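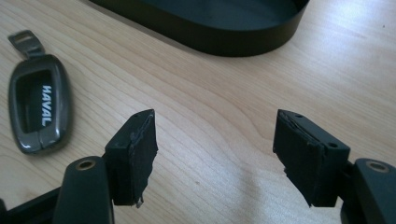 The two fingers of a hand-held gripper over a wooden table, with worn padding on both pads. A HAVAL key fob cover and a black tray are on the table.

Olo demonstration method

The Olo method is a way of teaching a robot arm to pick things up by letting a person do the job first, using a gripper held in the hand. I've used it a fair bit, so I've written this entry from my own notes and from what Azra Kos told me when I pestered her with questions. Last revised 02/10/2022.

How it works

You hold the gripper, you squeeze, the fingers close. A camera on the tool records the whole go, and software works out afterwards where the tool was and how wide the fingers were open. Each go is called a take. A pile of takes is used to train a policy (the bit of software that decides what the arm does next), and the arm then wears the same sort of fingers and sees the job from the same sort of angle. That matching view is the clever part, I think. The policy never sees a human hand, so there's nothing to translate from one to the other.

The Kestatska test

The test most people ask me about was done in July at the Kestatska workshop, with Bujar Petek doing nearly all the takes. The job was small: pick up a key fob cover from a table and put it in a tray. He recorded 100 takes and we threw out four where the tracking drifted, leaving 96 for training. The arm then had 12 tries with the cover laid down at different angles, and it managed 10. Both misses were the same sort of thing, with the fingers coming down a touch too far to one side and nudging the cover along the table. Fobs are awkward little things to grab! They're low, they've got rounded edges, and a shiny rim can look quite different depending on where the lamp is.

Finger pads

Pads get less attention than they should. A soft facing forgives a sloppy approach, but it wears, and a ragged edge changes where the object first touches. Azra's view is that you should train on tired pads as well as fresh ones, so the policy gets used to both. Bujar would sooner change them often and keep everything the same. I lean towards Azra, though I'll admit we haven't run the two side by side, so please don't quote me as if we had.

Limits

Jobs that need a feel for force are still hard, as the basic kit records no touch at all. Very quick moves blur the video and upset the tracking. Plain tabletops can upset it too, and a bit of visible wood grain seems to help (my hunch, not a measured result).

Related methods

Sandhu replay copies a single take exactly and does no learning, so it's fine until the object moves. Edari steering has a person drive the arm from a distance, which gives cleaner arm data but is much slower to collect.

See also: Edari steering; Finger pad wear; Sandhu replay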